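4.2 Shelf-ready trays and face orientation

The audit in Section 3 treated a facing as any package whose main printed panel could be read by a shopper standing in front of the shelf. That definition works well for boxed cereals and canned goods, which have one obvious front and rarely turn. It works less well for small snack packages, where the product name may sit to one side of the panel and the rest of the face is taken up by food imagery. We therefore coded snack packages separately, using the three-level scale proposed by Llanos for the Virport stores: name fully legible, name partly legible, and name not legible.

The sample for this part of the study consisted of 600 package placements in two store formats, Cudden (neighborhood grocery) and Nkosi (convenience). All placements were coded in June, before the evening restock. Two coders worked independently from the same written guide. Disagreements were settled by a third coder, who had not seen the earlier scores. The third coder was called on for 53 placements, most of them involving flexible packages that had slumped against a neighbor, so that part of the name was folded out of view.

Tray type was recorded as clear, opaque or none. Clear trays included any transparent plastic holder, whatever its wall height. Wall height was measured from the inside floor of the tray to the top of the front lip and was entered in the model as a continuous variable. Opaque trays were mostly the printed card outers in which goods had been shipped, opened along a tear line and placed directly on the shelf.

Legibility was related to tray type in both formats, although the pattern differed. In the Cudden stores, opaque trays with a high front lip were the main source of partly legible names, and the effect grew weaker as the lip became lower. In the Nkosi stores, lip height mattered less. Shelves there are shallower and mounted closer to eye level, and a shopper looks down over the lip at a steeper angle. Removing the 21 placements on the bottom shelf did not change the direction of either result.

Language of the printed name was a second factor. Imported snacks made up a larger share of the Nkosi range, and coders were asked to score legibility by whether the complete name was in view, whether or not they could read the script. Names set in a small number of large characters were scored as fully legible more often than long names in the Latin alphabet printed at a smaller size. We do not treat this as an effect of script. Character size, color contrast and the use of a solid badge behind the name tend to occur together on these packages, and the present sample is too small to separate them. Figure 7 gives an instance of a name set in this way.

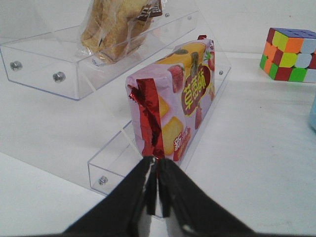
Figure 7. Snack package upright on its long edge in a clear acrylic tray. The name (草莓酥, strawberry pastry) is in yellow characters outlined in dark red on a deep red oval badge.

Orientation within the tray was coded only for rectangular packages. A package resting on its long edge shows a wide, low face, and a given length of shelf holds fewer of them side by side. Store staff using the Plodance planning sheet are told to enter the width of the package as placed, but the sheet accepts the width listed by the supplier without a warning. Where the two differ, planned and observed facings will not match. This mismatch is a property of the sheet and should not be counted as a restocking error, and we have left the affected placements out of the compliance rates reported in Section 4.3.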